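Work at Hand: Room Service Floor, Hotel Vallejo

Photo gallery, September. The Ploneo unit on a black T-shirt in one of the large doubles: left gripper on the edge of the fabric, right hand open over the duvet.

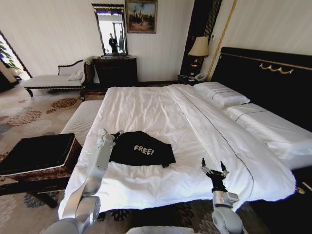 Where the robot works

Hotel Vallejo has 50 rooms and one Ploneo unit, a two-armed machine leased through Flonik. It started on the second floor and now moves between floors on the service elevator. A room attendant always goes with it. It does not enter a room while a guest is inside.

The rooms were not changed for it. The furniture, the patterned carpet and the bedding are the same ones the staff have always worked with. Patterned carpet gave the base some trouble in the first weeks, and Flonik sent a technician twice.

What it is given to do

Clothes left on beds and chairs are the main job. Guests who tick the tidy-up box on the door card get their clothes folded and stacked. T-shirts and towels are on the list. Dress shirts, knitwear and anything with beads or lace stay with the attendants.

A T-shirt takes the unit 6 minutes on a good day. Araceli Rivas, who has cleaned rooms at the hotel for 19 years, folds one in a few seconds. The plan was never for the machine to be faster. It works on the bed while she does the bathroom, and when she comes out she checks the stack and redoes what needs redoing.

What changed for the attendants

The shift still starts at 8 a.m. The cart is lighter by one shelf, where the tablet and the spare battery now go. Each attendant who works with the unit had 35 hours of paid training, most of it in empty rooms with a pile of laundry from lost and found.

Rivas says she bends over the beds less, and her back is better for it. She also says she talks to fewer people. Attendants used to work the big rooms in pairs, and now a pair is often one person and the Ploneo. Several of them raised this at the staff meeting, and the schedule was changed so that two people share a floor and take their break together.

No jobs were cut when the unit came in. The agreement on that runs for the length of the lease. What happens afterward is still being discussed, and Saturnino Requena, who speaks for the housekeeping staff, wants it in writing before the renewal.

Who is in charge of it

The attendant in the room can stop the unit at any time and does not need to explain why. Stops are recorded by room and hour, without names. Covadonga Campos, the head housekeeper, asked for it to be set up that way.

Breakdowns go to Cayetano Quintana in maintenance. He keeps the charging station in the old linen room on the first floor and changes the gripper pads himself. Software faults go back to Flonik, which can take a day or more. On those days the attendants fold everything by hand and the tidy-up box is honored as usual.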